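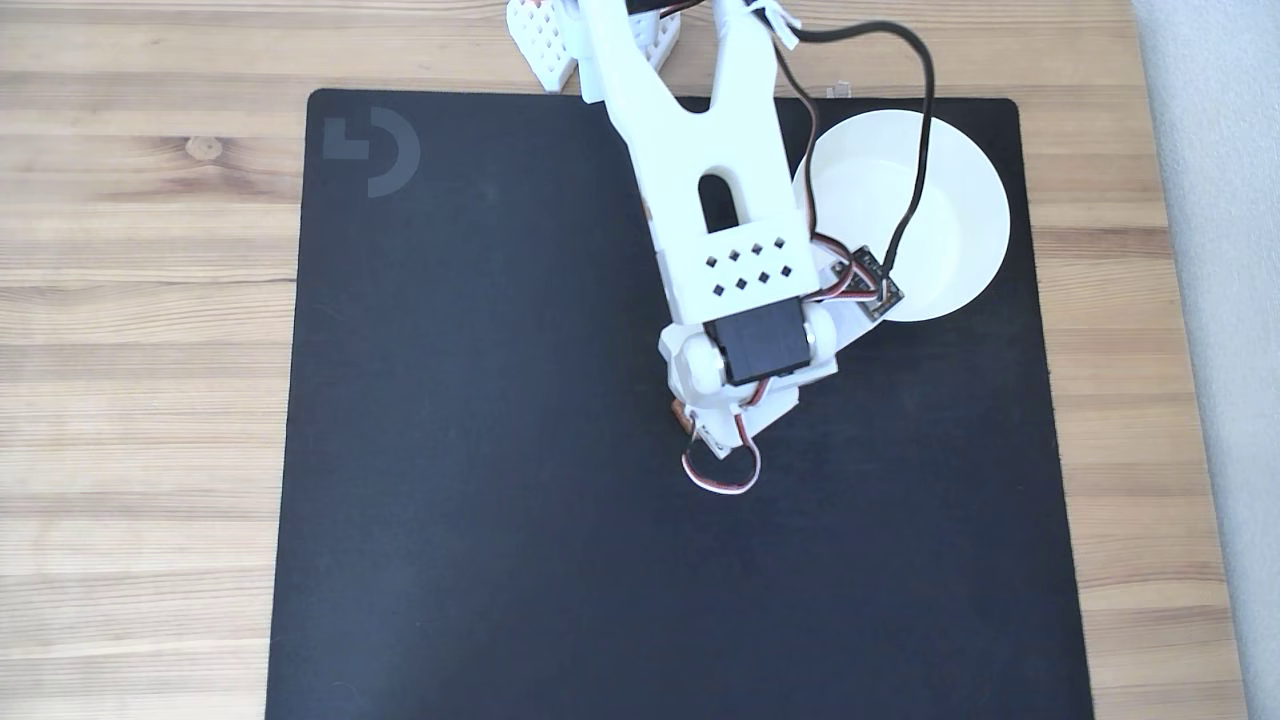 2 min read

OK so I finally finished my January stack and I have opinions, settle in (1/8)

First up, Hiltero. Every book newsletter I get has been pushing this one since September and I held out forever because the cover looked like a bank brochure. Well, I read all 118 pages in one sitting and then missed my bus. (2/8)

It's a novella about two sisters running a ferry, and hardly anything happens until the fog chapter. Oh my gosh, the fog chapter!! (3/8)

Next, Temulora. Big fat fantasy, map in the front, glossary in the back. I wanted to love it. I bailed at the second council meeting, came back a week later, and ended up liking the last third a lot (the goat subplot pays off, trust me). (4/8)

For the small press people: Clumbridge has four new paperbacks out and I grabbed two. The paper is so nice. The essays about night trains are the better of the pair, the poems kind of slid right off me. (5/8)

Also the Janjua bookstore moved its staff picks to the shelf by the register, so now I can't pay for a birthday card without buying a mystery. (6/8)

Up next for me is the sequel to Hiltero, if my library hold ever budges. I'm sitting at number 8 in line. (7/8)

Tell me what you're reading, I need something funny with short chapters (8/8)

Comments

pagecorner: the fog chapter!!! I had to put it down and go make toast

mossyshelf: Gave up on Temulora at the same meeting lol. Maybe I'll try again

tinlantern: is the night train one out as an ebook?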